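Home | Kits | Classroom Packs | Club Orders | Spare Parts | Contact

Print this page | E-mail this page

Zekdale Two-Arm Shelf Task Pack

Item no. 2060
Sold by Pornum

The Shelf Task Pack is a set of lesson plans, score sheets and floor markers for student clubs that already have a two-arm robot and want regular work for it. The robot is not included, and neither is the shelving. Most clubs use whatever shelving and bins they have in the room.

The pack was written by Hường Nghiêm from the notes of the Châu student robotics club, which started this project in January. The tasks come in two groups. Bin tasks use both arms on one large object that has to be held over or near an open bin. Shelf tasks use one arm at a time on small and medium objects.

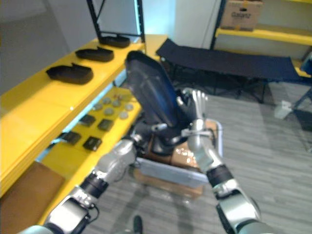 Students work in pairs. One runs the arms and the other keeps the score sheet, and they trade after each attempt. A club meeting of 70 minutes is enough for two pairs to finish a bin task and write it up. Clubs with shorter meetings should split the task and do the write-up the next time.

What is in the pack

52 task cards, printed on both sides
50 score sheets (a master copy is included for reprinting)
Floor markers for robot and bin positions
Instructor booklet with a suggested order for the first season
Blank cards for tasks the students write themselves

The cards don't name exact objects. A card will say "hollow object, open side" or "object wider than the gripper" and the students pick something that fits. Odd shapes are worth collecting. Molded shells, shoe insoles, flat discs and small square blocks all give different grip problems, and they can stay on the shelves between meetings.

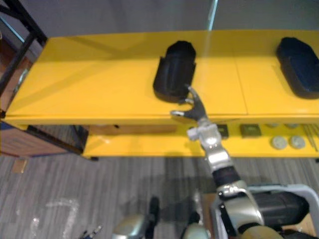 Scoring is by attempt. A pair gets points for approach, contact, lift and placement, and loses points if a neighboring object is moved. The instructor can drop the last rule for new students. For the competition version, use the cards marked with a P, which follow the Pristwood club rules and have a fixed time limit.

Before ordering

Both arms should be able to reach the floor and a low shelf from one robot position. Arms fixed to a tabletop can be used for the shelf tasks only. Keep the floor clear behind the robot and have one student assigned to the stop button during every attempt.

Replacement cards and score sheets are sold separately under Spare Parts. The instructor booklet was last revised 13 April 2022. Packs with the older booklet have the same cards, and the new booklet can be requested through the Contact page.

Print this page | E-mail this page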